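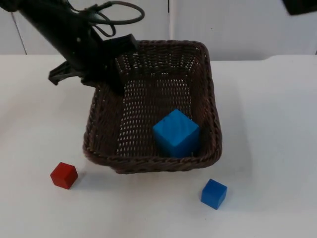 Attachment 1: Large blue block, front right corner of the basket.

Ticket 1237
Product: Sarkix block set with Clirus woven basket
Category: Parts list / wrong item code
Status: Pending supplier
3 comments

Reported problem
Customer ordered a replacement for the small blue block and received a second large one. The order form on the Alipour parts page shows a single entry, "block, blue", with no size. Both blue blocks resolve to the same item code. The red block has its own code and isn't affected.
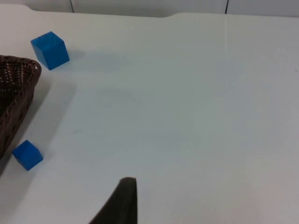
Colour can't be relied on to sort this out. The small block is nominally the deeper blue, but the shade shifts with the lighting and customers describe both as plain blue. Size is the only safe field to match on.

Comment 1, 9:30 am
Checked the June parts list. Line 13 covers both blue blocks. The earlier list had two lines — they were merged when the catalogue moved to Kinik. Asked for the old lines to be restored.

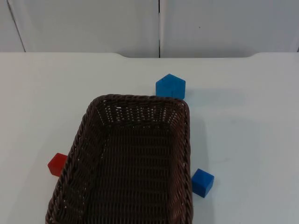
Attachment 2: Basket empty, blue and red blocks on the table.

Comment 2, 11:15 am
Basket listing checked at the same time. Colour is entered as "natural", should read "dark brown". Corrected. The braided rim is part of the basket and can't be ordered separately, so that line has been removed.

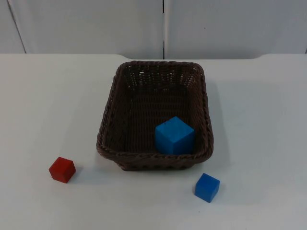
Attachment 3: Large blue block inside; small red and small royal blue blocks outside.

Comment 3, 2:40 pm
Interim fix: hold any order for "block, blue" and confirm large or small with the customer before picking. Return label sent for the wrong block. Replacement goes out once the codes are split. Allow 30 days for the return.

Was this helpful? Yes (2) No (0)

Related tickets
Basket colour differs from listing
Red block missing from set
How to find an item code

Contact support | © Alipour | Back to top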